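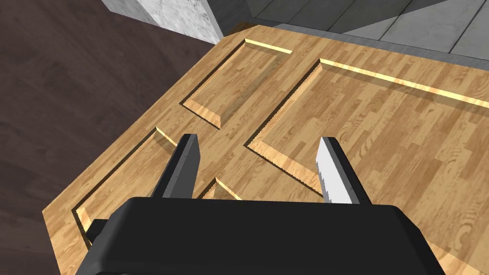

petek_fan wrote:
400 demos of one door and you want to call that a dataset? The policy will learn that door and be rude to every other one.

Gomard wrote:
It's 400 demos over 7 floor and lighting combos. Same panel door, yes. I have a job and a bedtime.

rernum2 wrote:
I'd keep the door and vary the start pose. Mine were all recorded with the gripper in nearly the same spot and it learned to panic anywhere else.

petek_fan wrote:
Disagree. Swap the wood texture first - the wrist view is mostly grain. 128 clean demos on mixed doors beat my 400 on one.

Gomard wrote:
Beat them at what, your own test door?

petek_fan wrote:
At 2 doors, thank you.

studix wrote:
Do you keep the failed grasps?

Gomard wrote:
In a separate folder. It's the bigger folder.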